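8th February
Packing bench, Jilell order

Carried over from January: tape keeps lifting on the Skellitz cartons. Two came back with the bottom seam open, so going through what we have on the bench before anyone orders more.

Wiped top down first. Old stains still there, not worth sanding until the Tumard job is out. Dispenser blade snagging again, cleaned gunk off teeth with a rag + spirits. Better. Roller still stiff, left it.

Pulled both rolls over to the right end, the pinkish-beige and the greenish-grey one, blue dispenser kept to the left out of the way. Want to know which goes on the Jilell boxes.

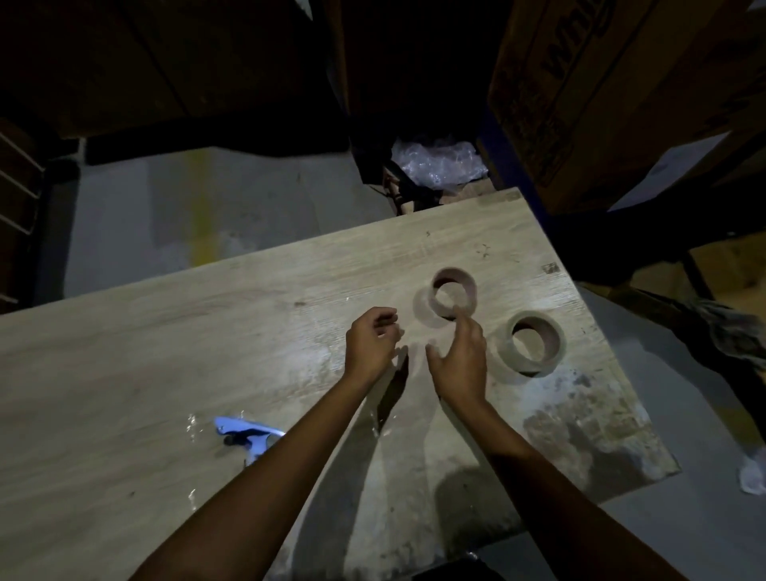
Peel test, by hand

- strips on scrap carton, pressed w/ thumb, left under the Zinchenko catalog for 63 min
- beige: pulled fibers off the whole length. good
- greenish: came up clean at one end, held in the middle. Board was dusty there tho, so not realy fair
- redo greenish on wiped board. Same 63 min. Held this time

So dust is at least part of it. Cartons on the bottom shelf are filthy, brush the seams before taping!!

Dispenser

Greenish roll wobbles on the hub, beige sits fine. Fold of card in the core fixes it for now. Need a propper spacer.

To do
- 6 Jilell boxes, beige only, double strip on bottom
- retape the 2 Skellitz returns
- fold the tape end over when you put a roll down, lost ten min picking at it agian
- ask Tumard if they care what color tape
- new blade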